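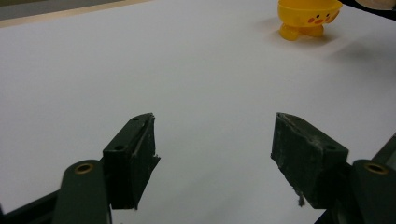
Macarena Figueroa

Every spring the same advice does the rounds about stained plastic. Leave it in the sun. Scrub it with baking soda. Soak it in vinegar, then (from people who can't have thought about it) add the baking soda as well, so that the two cancel each other out in a nice show of froth. I've tried most of it over the years and I remain unconvinced by a good half.

Sunshine first, as it's the one I came to sneering and had to give way on. Tomato and curry stains do fade on a bright windowsill. A pale tub that had held dal went out on a Saturday morning and was a good deal better by teatime. It does nothing for scratches, where the colour seems to settle in and stay, and I wouldn't leave thin plastic out for days on end. It goes brittle. I lost a perfectly good colander that way one summer.

Baking soda paste is fine for smells and for tea marks. On anything shiny it dulls the surface, whatever the tip sheets say about it being gentle. Try it on the underneath first.

Vinegar is for limescale. I have never seen it shift a grease mark, and I've stopped believing people who say it does. Hot water, washing-up liquid and nine minutes of patience will do more.
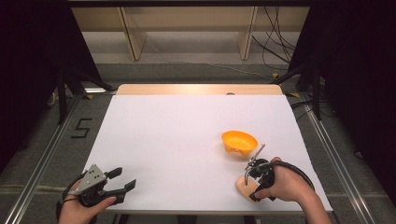 Then there are the bought cleaners. My neighbour Cayetano Quintana swears by the Lemow tablets, which cost him £7 a tub, and he lent me two. I put one in a bowl of warm water with a greasy lid and left a second lid in plain suds beside it. Same result, as far as I could tell. He says I didn't leave it long enough — he may be right, but the packet promised "instant".

The freezer trick for onion smells I'd call half true. The smell goes while the box is frozen and comes back when it thaws. Crumpled newspaper shut inside overnight works better, and so does simply leaving the lid off for a week.

As for lids that have warped, no, boiling water won't bring them back. It might soften them enough to press on once. After that you've got a tub for pegs.

Dry everything properly before you stack it, lids separate. I ignored this one for years and had a cupboard that smelt like a pond every November.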